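Naltix Pair — hand-held demonstration grippers
Sold as a set of two. Finger pads included.

You hold one in each hand, you do the chore, and the recording becomes training data for a policy that will later do the chore worse than you did. We find this humbling and recommend it.

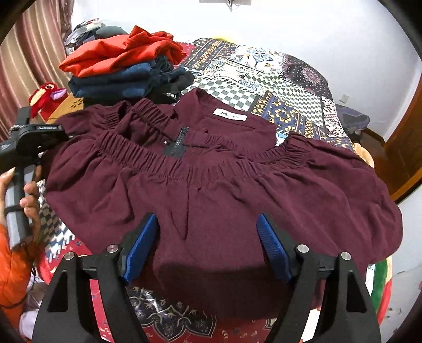

Maroon garment on a bed, two shots of one occasion.

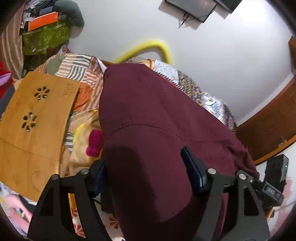
The Pair grew out of the Pliltlow study, in which Marit Solheim and Erick Mwaipopo wanted to know whether a folding policy learns more from tidy rooms or from rooms people live in. They collected 2,452 demonstrations in 13 homes and trained the same network on each kind. The policy trained in lived-in bedrooms finished about 75 percent of its folds in a home it had never visited. The one trained on our spotless lab table did well on our spotless lab table.

Solheim's other finding was less welcome at the office: demonstrators who folded slowly and elegantly produced worse policies than those who folded like people with a bus to catch. We have kept the elegant recordings — they are lovely to watch.

In the box: two grippers, 3 spare sets of pads, a charging lead and the Drulura calibration card. Please don't laminate the card. Glare upsets it.

Trigger tension is adjustable with the key supplied. Darragh Ó Flaithearta handles repairs and would like the key left out of the washing machine.

Page revised Feb 1, 2021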